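Okalis wrist-view set, clear plastics: README

Maintained by Khadija Slaoui. Second reader Oľga Kadlec. Last touched 27/07/2025, next proper pass in September.

What it is

Wrist camera recordings of a two-finger gripper working close up on clear plastic. Tubes, bags, soft film, anything you can see through and a depth sensor can't make its mind up about. Put together at Vumby to go with the Grimilar gripper kit, as people who bought the kit kept asking for it. Works without the kit. Just files.

Not a benchmark. No leaderboard, please don't make one.

Contents

365 episodes. 9 held back as a test split, picked by hand, so don't read too much into a score on them. Each episode is a folder with:

- wrist video
- joint positions and gripper opening, one row per video frame
- a task line in plain English, one sentence
- notes.txt, sometimes empty

No depth. We tried depth for a while and it was mostly holes wherever there was plastic, so it got dropped before the first release. Old scripts that look for a depth folder will fall over, delete that line.

Camera and framing

Small colour camera on the wrist, fixed focus, looking out past the fingers. Both fingers are meant to stay in view at the bottom. Focus suits things a bit beyond the fingertips, nearer than that goes soft. Lots of the useful moments are nearer than that. Sharpening filters were tried on the Malý branch and made the highlights worse, don't bother.

Clear tube with an orange ball in it, blue cable down the outside, black fingers at the bottom, is the sort of view to expect from the tube half of the set:

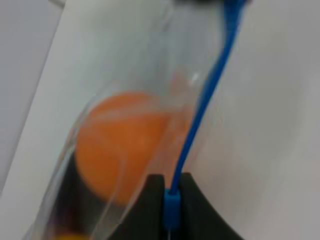

Can I train on the tubes only and leave the bags out?

Filter on the task line, anything with "tube" in it, and you get a usable subset of 83 episodes with the same folder layout. The test split does not follow the filter, so make your own.

Known problems

Read this bit even if you skip the rest.

Glare. Overhead lights, shiny plastic. White patches move when the wrist moves and a model will happily chase them. Random brightness changes in training helped us a little. Random crops helped more, no idea why.

Colour. Too much of the set can be solved by going for the strongest colour in view. Oľga's test: turn everything grey and run it again. If your policy drops to nothing it learned the colour and ignored the plastic. Ours did, first time.

Edges. Wall of a tube against a white surface is nearly invisible apart from the highlights. Whoever labels outlines will guess. We don't ship outlines for that reason, only the task line.

Gripper opening. Logged value lags the video slightly in the older episodes. Fixed in the later ones. The notes file says "lag" where we know about it, there will be some we missed.

Task lines. Written by two people with diffrent habits. Khadija writes "take hold of the bag", Oľga writes "grasp bag". Same thing. Not going to be tidied up before September.

Bags

Harder half. A tube keeps its shape, a bag doesn't, and once you're close it fills the view and there's very little for the model to hang on to. What you do get is often one strong line of colour running through a lot of haze, plus whatever shows through:

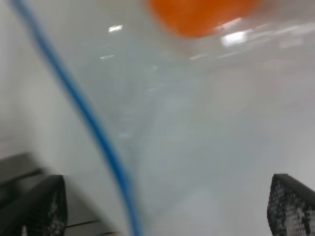 Which is why the bag episodes want a longer history window than the tube ones. We use 3 past frames for tubes and more for bags, try a few values. With a single frame the policy tends to stall near the plastic, opening and closing. With history it at least keeps going the way it was going.

Also for bags: don't resize too hard. Thin coloured lines are the first thing to go, and after that you've a grey square with nothing in it. We halve the width and stop there.

Force isn't logged. We know. The Grimilar fingers in this kit don't report it. You can get a rough idea from the difference between commanded and actual opening, but on soft film that's close to noise.

Loading

Unpack, point the loader at the top folder, call it with the split name. Folder names sort as text and not as numbers, so if you're going by order use the index file. Loader reads everything into memory by default!! Set lazy to true on a laptop.

If you get a row count mismatch it is nearly always a half-finished download. Delete the episode, fetch again. Checksums are in the same place as the index.

Use and licence

Free for research and teaching. Selling a product trained on it, write to us first, we'll most likely say yes. Please say "Okalis wrist-view set" when you cite it and give the version, the first release had the bad depth files and results don't compare.

Not suitable for: food handling, anything medical, anything near people. Nothing in here teaches a robot to stop.

To do

- one house style for task lines
- mark all the lag episodes
- second lighting setup, softer lamps
- more bags, fewer tubes
- proper test split instead of the hand-picked one

Contact

Issues page is best. Khadija for anything about files or the loader, Oľga for recording and gripper settings. Replies are slow in August, and please put the episode number in the title, we can't do much with "one of the bag ones looks wierd".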